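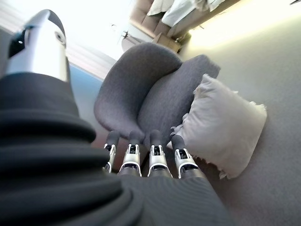

Looking after an upholstered chair

Fabric chairs hold more dust than they show. A short routine every 2 weeks keeps the weave from dulling.

1. Vacuum the seat, arms and back with the brush head. Go along the seams last, on low suction.

2. Take loose pillows off and shake them outdoors. Satin covers go in a cool wash, inside out.
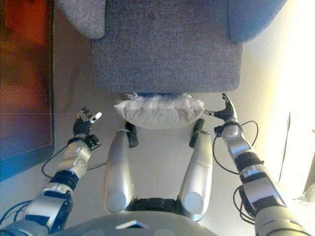
3. For spots, mix 200 ml of cool water with a few drops of dish soap. Dab with a white cloth – never rub – and blot dry. Test under the seat first.

4. Pull the chair forward and vacuum the carpet behind it.

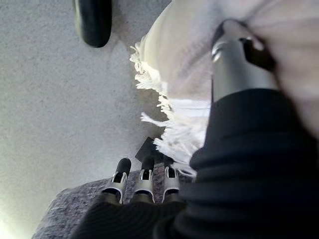 5. Let everything dry fully before anyone sits down. In April an open window is enough.

Tips by Zsolt Szénási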